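Robot Learning from Demonstration
Handout 6: Collecting teleoperated driving runs
Notes by Chenxi Meng, revised October

Demonstration by hand, where the teacher moves the machine directly, suits arms. For wheeled platforms we use remote control. The operator steers the Kunstead base with a two-stick handset, and the logger stores each camera view with the steering and speed commands in force at that instant. 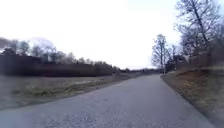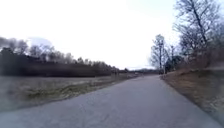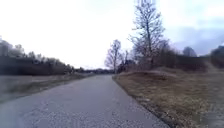

Demonstrations are only useful if the commands depend on something the camera records. An operator who looks past the robot to a bend it cannot yet see is supplying labels the policy has no means of reproducing. Drive from the video feed where possible. On a path such as this one, with no painted lines, the cues for lateral position are the two edges of the asphalt, and the left one fades into the grass without a kerb. Expect more steering scatter in the labels there – do not smooth it out before inspection.

Requirements for the assignment
Record 40 runs in total, 19 of them in the reverse direction. Begin some runs off-centre and log the recovery, but exclude the part in which the error was introduced. Keep both sticks neutral for 100 samples at the start so that offsets can be removed.

Run 217 in the shared Ogola folder has a delayed command stream and should be used for exercise 3 only. Questions on the logger go to Hoi-yan Man.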